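Filed under: Safety & Standards > Shared workspaces
14 replies · 1437 views · 6 people following this topic

**torque_and_regret**
So our site safety group handed down a new bench rule this week and I want a sanity check before I either sign it or get myself in trouble. Small shop, a few tabletop arms, all of them doing bin work: pick things out of one container, put them in another, repeat until somebody's bored. The new rule says every arm has to be "parked and locked" before anyone puts a hand over the tabletop. Parked means home pose. Locked means drives off, key out, key on your person.

The document cites Bulon's internal guide as its source. I've read the Bulon guide. It was written for palletizing cells with a fence around them, and the arms in it could throw me across the room. Mine can barely lift lunch.

Every time a part lands wrong I'm supposed to go through a full lockout to nudge it. On a bad day that's 74 lockouts. People will do it properly until lunch and then they'll stop, and we'll have a rule that everyone signs and everyone breaks.

Am I wrong here?

**pinchpoint**
Yes and no. You're right that the guide doesn't fit. You're wrong if the next thought is "so no rule." A small arm with a metal fingertip on it can still put that fingertip in your eye, and people lean in close at benches because the parts are small.

**torque_and_regret**
Never said no rule. I said a rule somebody will follow.

**mostly_harmonics**
What do you have now, before the new thing? Speed limit? Force limit? Does it stop when it hits something?

**torque_and_regret**
Speed capped at 300 mm per second whenever the operator flag is on, force limit set in the controller, e-stop on each bench. The flag is a software button. You can guess how often people remember to press it.

**mostly_harmonics**
Then that's your hole. A speed cap that depends on someone remembering a button isn't a speed cap. Make slow the default and make people ask for fast. We did this at Drakutine and it took an afternoon.

**gasket_case**
Going to disagree with that. Slow by default is fine until the throughput numbers get read out on Friday, and then fast mode gets taped on, figuratively or with real tape. I've seen the real tape.

My view is that the arm is half of it and the table is the other half. Nearly every near miss I've read a report on started with somebody reaching for a thing that had no business being within reach of the arm. A roll of tape. A mug. A loose fixture. If the only things on the surface are the things the arm is working with, hands go in a lot less. 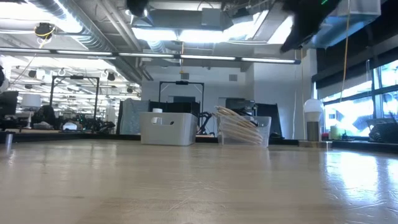 We went to a bare-surface rule two years ago. Containers for the task, whatever's in the containers, and that's it. Tools live on a shelf behind you. The windowsill counts as the table if you have to lean over the table to get to it, and that last part caused more arguing than everything else put together.

**pinchpoint**
The windowsill clause is good. I'm stealing it.

**old_estop**
I'll be the grump. Housekeeping rules get written because they're cheap. You can walk past, see a tidy bench, tick the box, and go have coffee. Whether the force limit is set to what the sheet says is harder to see, so it gets checked once when the arm is installed and then never. We found one at Clitach that had been turned up for a heavy part and left that way for months. Lovely clean table, too.

**gasket_case**
Fair, but I didn't say instead of. Do both.

**old_estop**
Everyone says do both. Then the audit form has eleven lines on clutter and one on limits.

**mostly_harmonics**
@old_estop what do you check the limit with? We bought a force gauge for 800 and it mostly lives in a drawer.

**old_estop**
Same kind of thing, and yes, ours lived in a drawer too. It came out when we wrote the check into the shift start. One press on the gauge at one marked spot, write the number on the sheet. Takes less time than logging in. If the number is off, the arm doesn't run until somebody explains it. I don't claim it's a proper contact test. It catches a changed setting, and a changed setting is what we kept having.

**torque_and_regret**
OK so what I might take back to them, tell me where it's dumb:

- Slow mode is the default at power-on. Fast needs a key and drops back out when the key goes.
- Hand in the work area with the arm paused and drives held: allowed, for moving parts only.
- Anything involving the gripper itself, fingers, cables, mounting: full lockout, no exceptions.
- Nothing on the table except task containers and contents. Sill included.
- Gauge check at shift start, written down.

**pinchpoint**
Second line is the one they'll fight. "Paused" means different things on different controllers. On some of them a pause is a polite request — another program can come along and resume it. Find out what yours does before you put that word in a document with your name on it.

**gasket_case**
Agree with pinchpoint. Say "protective stop" if your controller has one, and say who is allowed to reset it. It should be the person whose hand was in there.

**old_estop**
I'd sign four of the five. Not the second, for the reason given. And put a review date on it or it'll be quoted at some poor shop in ten years the way Bulon's is being quoted at you.

**torque_and_regret**
Checked. Ours can be resumed from the scheduler. Well, that's unpleasant. Rewriting line two tonight, and until it's sorted I guess I'm carrying the key.

Tags: cobots, lockout, bench work, risk assessment
We use cookies to remember your login and measure traffic. Accept all | Manage choices
Share this topic (9)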